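浅色硬木台面涂层光泽度与耐磨性的比较研究
课程项目报告

作者：Rima Moussa，Domenica Nägeli
提交日期：1月12日

摘要

本报告比较两种水性聚氨酯清漆在枫木台面上的光泽度、耐磨性和耐水性。受试产品为Nurkex半光清漆和Fladex哑光清漆。试样在相同的基材处理和养护条件下制备，以60°几何条件测定光泽度，以落砂加往复摩擦的方式评价表面磨损。结果显示，Nurkex涂层初始光泽度较高，磨损后光泽下降明显；Fladex涂层初始光泽度低，磨损前后变化较小，但对含酒精液体的抵抗能力偏弱。两种涂层均可用于教室台面，选用时应主要考虑照明方式和清洁剂类型。

1 研究背景

学校木工车间计划更换阅览室的旧台面，基材已定为枫木拼板，涂层方案未定。旧台面使用溶剂型硝基清漆，主要问题是发黄、局部脱落以及靠窗位置反光过强。前两项与涂料种类有关，第三项与涂层光泽度和入射光角度有关。

光泽度描述表面在镜面方向反射光的能力，与涂层颜色无直接关系。同一块木板涂以不同光泽等级的清漆，漫射光下外观差别不大，在低角度侧光下则差别显著。阅览室使用者多为坐姿，视线与台面夹角较小，正好处于反光最容易被察觉的范围。因此本项目把光泽度列为首要指标，耐磨性和耐水性列为次要指标。

2 材料与设备

2.1 基材
枫木拼板，径切与弦切板材混合，含水率经平衡后进入涂装工序。板材在试验室内放置至质量稳定，再裁切为试样。

2.2 涂料
Nurkex半光清漆，单组分水性聚氨酯。
Fladex哑光清漆，单组分水性聚氨酯，含消光粉，使用前须充分搅拌。

2.3 设备
60°光泽度计，由Leitner试验室提供；往复摩擦装置，自制，配重可换；电子天平；恒温养护箱。

3 试验方法

3.1 基材处理
所有试样先以80目砂纸去除刨刀痕，再逐级换用更细的砂纸，顺纹打磨。除尘后以微湿棉布擦拭，使木纤维竖起，干燥后轻磨一次。水性涂料中的水分会使未经此步骤处理的木纤维在首道涂层中竖起，造成表面粗糙，进而影响光泽度读数。

3.2 涂装
每块试样涂两道底层和一道面层。各道之间待表面干燥后轻磨并除尘。涂布采用合成纤维短毛刷，沿纹理方向单向收刷。涂布量以称重法控制，超出允差的试样予以剔除。

3.3 养护
涂装完毕的试样水平放置，避免直射阳光和气流。完全固化前不做任何摩擦或浸液测试。早期预试验中曾有一组试样养护不足，摩擦后涂层起卷，该组数据未纳入分析。

3.4 光泽度测定
每块试样分别沿纹理方向和垂直纹理方向测定。枫木虽属散孔材，纹理致密，但早晚材密度仍有差异，吸漆量不一致，两个方向的读数不应混合求平均。

3.5 耐磨测定
在试样表面均匀铺撒石英砂，以固定配重进行900次往复摩擦，清洁后在原测点重新测定光泽度并称量质量损失。

3.6 耐液测定
分别以清水、冷茶和稀释酒精清洁剂点滴于表面，覆盖表面皿，到时后吸干，静置恢复后目视评级。

4 结果

4.1 光泽度
Nurkex试样沿纹理方向的读数始终高于垂直方向，差值在弦切部位更大。Fladex试样的方向性较弱，消光粉使反射光趋于分散，纹理起伏的影响相应减小。

4.2 耐磨性
摩擦后Nurkex试样出现平行于摩擦方向的细划痕，光泽度明显下降，未露底。Fladex试样光泽度略有上升，表现为局部抛光。后者在实际使用中可能形成亮斑，多见于手臂和书本长期接触的位置。两种涂层的质量损失处于同一水平，差异小于称量重复性误差，不足以排序。

4.3 耐液性
清水和冷茶未在两种涂层上留下可见痕迹。稀释酒精清洁剂在Fladex试样上留下浅白色环痕，静置后减轻但未完全消失；Nurkex试样仅有轻微失光。编号937的Fladex试样环痕最重，复查记录发现其面层涂布量接近允差下限，推测与膜厚不足有关。

5 讨论

光泽度读数不能单独预测使用者的眩光感受。光泽度计的入射角固定，而阅览室的光源包括侧窗和顶灯，入射角随座位变化。半光涂层在顶灯下可以接受，在侧窗下则会出现较集中的亮区；哑光涂层的亮区较宽，边界模糊，亮度较低。

清洁方式对选择的影响超出项目初期的预计。若保洁使用含酒精产品，Fladex涂层的长期外观难以保证；改用中性清洁剂后，该缺点基本不构成限制。

本研究的局限有三点。自制摩擦装置未与标准仪器比对，结果只能用于两种涂料之间的相对比较。试验未包含紫外老化，无法评价涂层黄变。所有试样均由同一人涂装，未考察操作差异。

6 结论与建议

靠窗座位建议采用Fladex哑光清漆，并限定使用中性清洁剂。远离窗户且须经常消毒的台面建议采用Nurkex半光清漆。无论选用哪种产品，面层涂布量均应逐块称重记录。后续工作可在Trultumora阅览室选取一张台面试涂，跟踪使用一个学期后再测光泽度。

附：台面表面
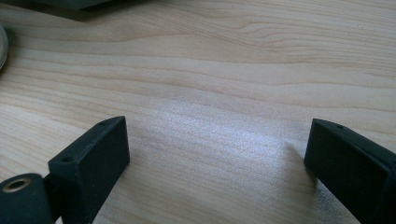
为什么同一块枫木板沿纹理方向和垂直纹理方向测得的光泽度不同？

木材表面存在沿纹理延伸的微小起伏，涂层固化收缩后会部分复现这些起伏。光线沿纹理入射时，反射光偏离镜面方向较少，读数较高；垂直纹理入射时，起伏使反射光向两侧散开，进入接收器的光减少，读数随之降低。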